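Spice Jars: Filling, Storing and Cleaning Up
Frequently asked questions from the Parry kitchen pages
Last updated 21 August 2020

Which lid should I choose?

Steel lids with a sealing band suit the spices you buy in bulk and use slowly. Plastic screw caps are fine for anything you get through in a month or two. Glass is our choice for the jar itself, as it doesn't hold on to smells.

Should I take the plastic film off a new lid?

Yes, before you fill the jar. Film left on the lid can fold under the rim, and powder gets into the creases. 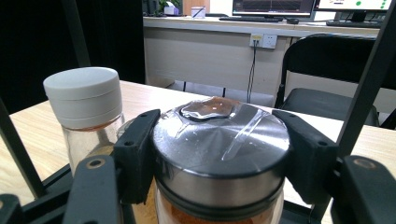 Mabli Prydderch wrote in to say she leaves the film on until the jar is full, then peels it off and takes the stray powder with it. That works too, as long as you check that none of it is caught under the seal.

How full should a jar be?

Leave enough room to get a spoon in without pushing powder over the edge – two-thirds full is comfortable for most kitchens. Keep the rest in its original bag, folded over and clipped.

I spilled turmeric on the table. What now?

Don't reach for a wet cloth. Water turns turmeric into a dye. Push the pile onto a sheet of stiff paper, pick up the remaining dust with a dry brush, and only then wipe with a little dish soap. Pale wood may need a second go.
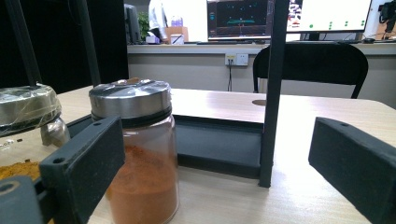 How do I clean the lids?

Lids need more attention than the jars do. Wipe them with a dry cloth first, then a damp one, and let them dry fully before closing. Reddish-brown streaks like these, running in thin lines over wrinkled metal or film, are easy to miss under a bright light, so tilt the lid as you wipe.

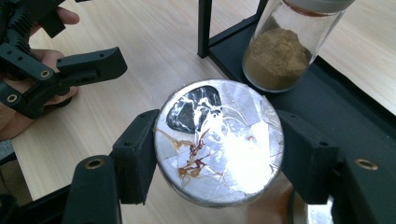 Labels are worth doing on the same day you fill the jars. Write the name of the spice and the month, for example March, on masking tape and stick it to the glass. Don't put it on the lid, where a shiny surface with orange spots and streaks on it takes tape badly, and where lids get swapped between jars anyway.

Can I tell spices apart by color?

Some of them. Turmeric and chili are hard to mix up, but chili and paprika can look the same through glass, and the pale tan powders are worse. Ginger, white pepper and garlic all pass for each other.
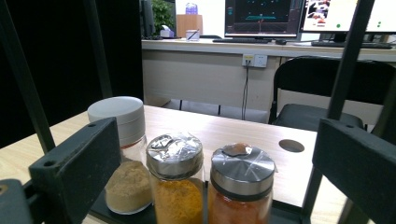

If you have lost track, open the jar and smell it before you cook with it. Jars of the same shape are the ones most often confused, so keep the hot ones on their own shelf.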